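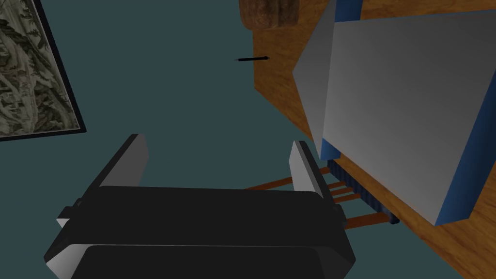 Simulated gripper from behind, fingers open and nothing between them.

Setting up the grippers on a simulated Carano

By Deividas Rozīte
August

These are the steps I use to get both grippers on the Carano model opening, closing and reporting properly in Prerell. They apply to a new install and to a model that has been copied from another machine. You need the robot files, the dining room scene and a text editor. Allow an afternoon the first time.

Before you start

Make a copy of the whole robot folder and work on the copy. Close any other Prerell window. Two windows will both try to write to the same joint file, and the last one to close wins.

Check that the physics step is set to 4 milliseconds. The model will load at other values, but the finger joints are tuned for that one and will buzz if it is longer.

Step 1. Check the finger joints

Open the joint file and find the two finger entries for the right gripper. Each should have its own lower and upper limit, and the signs on the second finger should be the reverse of the first. If both have the same sign, the fingers will slide the same way together when you send a close command.

Save, reload and send an open command with the arm parked. Switch to the view behind the gripper. Both fingers should be visible, one near each end of the body, with a clear gap. Ignore the furniture for now.

Step 2. Set the open position

Send open, wait for the fingers to stop, then read the position value in the joint panel. On my copy it settles at 313 counts. The command value is 300. The difference comes from the offset in the Jaidee driver, and it does no harm as long as it is the same every time. Send open and close a few more times and read it again. If it wanders, the damping is too low. Raise it in small amounts and repeat.

Write the settled value in the notes field of the file. You will want it when you do the other side.

Step 3. Set the closing force

Start low. Put a small object from the scene between the fingers, close on it, and lift the arm slowly. If the object slips, raise the force limit and try again. If it shakes or shoots out sideways, the limit is too high or the contact patch on the fingers is too small.

Do the same with a thin object before you move on. Thin things show up faults that a cup will hide, mostly fingers that stop short of each other when fully closed.

Step 4. Repeat for the left gripper

Do not copy the right-hand values across. The left gripper hangs from a mirrored wrist, so the finger order is swapped in the file. Start again from step 1 and work through. It goes quicker the second time.

Step 5. Check both arms from the robot's own view

Leave the arms reaching forward and change to the body view. Both grippers should show ahead of the torso. In my check the left one is just above the near corner of the dining table and the right one is out in front of the sideboard, fingers pointing up.

Move one arm at a time from the panel and make sure the correct one responds. If the wrong arm moves, the names in the driver are crossed. Fix it there and leave the joint file alone.

Then run the open and close test on both sides together, 200 cycles, with the log switched on. Look through the log for any cycle where the final position differs from the value you wrote down.
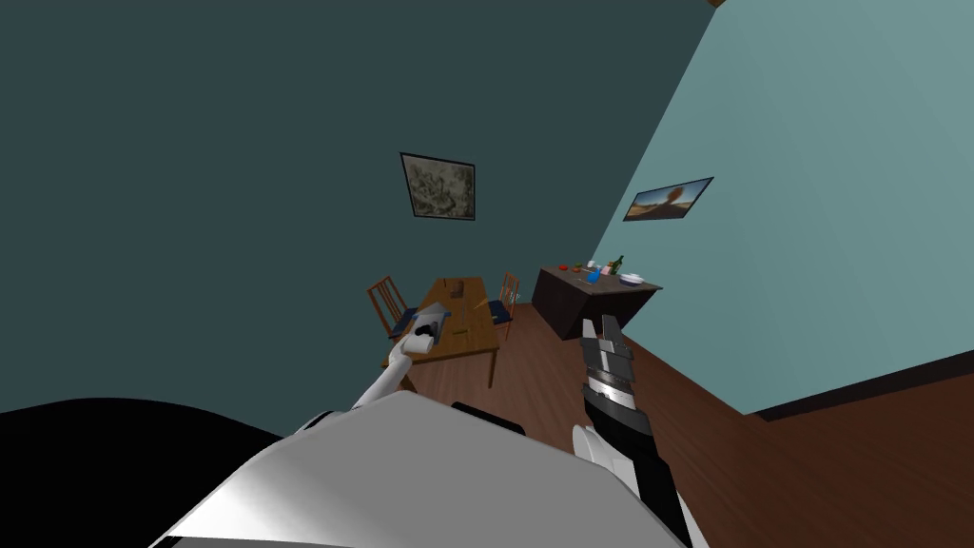
If something is wrong

Fingers tremble when open: the damping is low, or the physics step has been changed.

One finger moves and the other stays put: the second joint is usually locked. Look for a fixed tag left over from the import.

Arm sags after loading: gravity compensation is off. It resets to off whenever the Berkanov plug-in is updated, so check it after every update.

Gripper passes through the table: the collision shapes are missing. Turn on the collision display. If the fingers have no outline, import the shapes again.

Keeping it in order

Run the cycle test again after any change to the driver or the scene. Keep the old logs in the robot folder with the version number in the name.

17 comments
Shared 42 times

Related
Adding a new room to Prerell
Reading the Jaidee driver log
Moving the Carano model to another computer
Collision shapes for thin objects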